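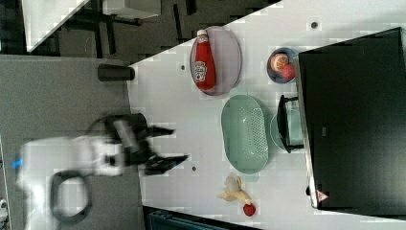 **Surkstead Junior Football Club -- Coaching & Equipment**

# Gear review: the Mirnasus pop-up rebounder

We run holiday footy camps every April (the round-ball kind, before anyone writes in) and the bit that always sags is the stretch after the warm-up, when half the kids are waiting for a turn. So when the club agreed to let me spend some money on a rebounder I was pretty excited, and after a full summer of using it I'm still pretty excited. This is a long one, sorry. Coaches at Dratby asked me for my thoughts and it seemed easier to write it all down in one place.

## What we bought

The Mirnasus is a double-sided rebounder: a steel frame, a tight net on one face and a slacker net on the other. Ours cost $343 delivered. The Bisht one we looked at was $373 and single-sided, though it does come with a carry bag and the Mirnasus doesn't, which is a bit stingy. We bought two in the end, and I'm glad we did, for reasons I'll get to.

## Setting up

The first go took me most of a training session, mainly because I put the crossbar in back to front and had to undo everything. The instructions are a single sheet of drawings and the drawings are small. Once you know which way the crossbar faces it's quick, and one adult can manage it alone as long as it isn't blowing a gale. The legs click out and lock with a good solid clunk. I love that clunk.

It comes with pegs, and you need them. On our bottom pitch, where the ground bakes like concrete by the end of January, I gave up on the supplied ones and bought heavier pegs from the hardware shop. On the top pitch the originals hold fine.

## How it plays

Really well! The tight side sends the ball back hard and flat, and it comes back true if you hit the middle third. The under-12s use it for first touch: pass, open the body, take it away on the back foot, next player in. They get more touches in that little drill than they used to get in a whole evening with me rolling balls at them, and my knees are very grateful.

The slack side loops the ball up, so it's good for chest control and volleys, and the keepers have claimed it for high catches. Younger kids mostly want to blast the ball at it and see how far it flies back over their heads -- fair enough, I did the same when I was on my own with it.

Having two is where it gets fun. We stand them facing each other with a gap between, put a player in the middle and have them play off one, turn, and play off the other. It's a proper workout. You can also set them at right angles in the corner of a small-sided pitch, so the ball stays in play and nobody has to trudge off to the creek to fetch it. The under-9s invented a game where you score by bouncing it off the net to a teammate, and now they ask for it every week.

## What I'd change

A few things, none of them dealbreakers.

The net ties are the weak spot. They're elastic loops with a plastic ball on the end, and 3 of ours snapped before Christmas. You get spares in the box, but I'd have liked more of them. I've started replacing the corner ones with short bits of cord, and those haven't budged.

It's also heavier than it looks on the website. Two of the older kids can carry it across a pitch, but I wouldn't ask the little ones to. It folds flat enough to stand behind the goals in the shed, but it won't go in the boot of a small hatchback unless you take the crossbar off, and see above for my history with the crossbar.

The foam on the top bar has faded from red to a sort of salmon colour. That's our own fault for leaving it out in the sun, and it makes no difference to anything.

Off-centre shots are the other thing to watch. If the ball catches the frame it can shoot off sideways at a fair clip, so keep the queue well back and behind the kicker. We put a row of cones down and nobody goes past them until it's their turn.

## Would I get it again?

Yes, in a heartbeat. If your club can only stretch to one, get the double-sided model and leave the fancier target sheet off the order. We borrowed one to try and the kids ignored it after ten minutes. If you've already got the Bisht at your ground I wouldn't rush out and swap it, as the net on that is lovely and tight too.

Dratby coaches are welcome to come over to Surkstead and have a hit before you decide. We're on the top pitch most training nights and the rebounders are usually out by the far goal. Bring your own balls please, ours are all a bit flat and the good pump has gone missing again.

*Posted February 2019*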